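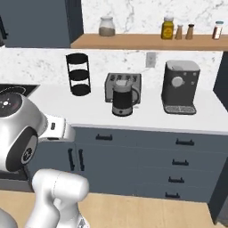

How to hold a documentary night at home

I've been putting on documentary evenings in Wamham for a good while now, and people often ask me how to start one of their own. It's easier than you might think, and such a lovely way to get friends talking!

Start by choosing the film well ahead. I'd go for something under two hours, as tired people don't talk much afterwards. Watch it all the way through by yourself first (yes, even if you saw it years ago) and jot down two or three moments you'd like to come back to.

Next, check the rights. A few friends on your own sofa is one thing, but if you're putting up posters or asking for money you'll need a screening licence. Write to the distributor early. I asked for one in September and waited 21 days for a reply.
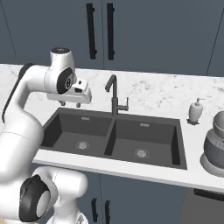 Send the invitation with a start time and a proper film time, say doors at 7 and film at half past, and put a line in about the subject so that anyone who'd find it upsetting can give it a miss. Fifteen people is plenty for one conversation. Any more and the shy ones go quiet, bless them.

When the credits finish, leave the lights low for a minute or 2 and let everybody breathe. Then ask something small, such as which face has stayed with them, and save the big questions about politics or money for later on, when they've warmed up.

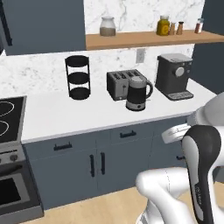
Kettle, toaster and coffee machine on the worktop.

Keep a notebook of what you showed and what was said. Mine goes back to our first film, Flultier, and I still dip into it when I'm stuck for the next one.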